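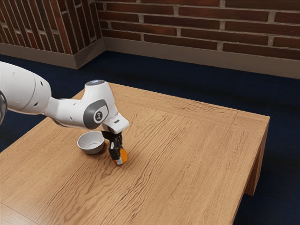 Vol. 3, p. 289

The letter carrier who covers the upper half of Urngate has walked the same route long enough to have opinions about everyone's steps. She prefers wide ones. "Whoever built Doherty Street had very small feet and a grudge," she says, over the first of two coffees.

Her route has 300 mailboxes, and she can tell you which lids bite. The worst are a Merkeck model from years back, with a spring she compares to a raccoon trap. She has written to the company. "They sent me a catalog."

Does she read the postcards? She looks at me as if I had asked whether she breathes. "People write very dull postcards. The weather was nice. They had fish. I'm not stealing any secrets out here."

Dogs worry her less than geese do. January worries her less than March, when the ice hides under puddles and residents quit salting because they've decided it's spring. "You'd think they didn't want their bills."

She retires in June. The town offered her a plaque, and she asked for a bench halfway up Doherty instead — they are looking into it. Meanwhile she sits on a low wall outside the old Fleleo shoe store, eats half a sandwich, and saves the other half for the top of the hill.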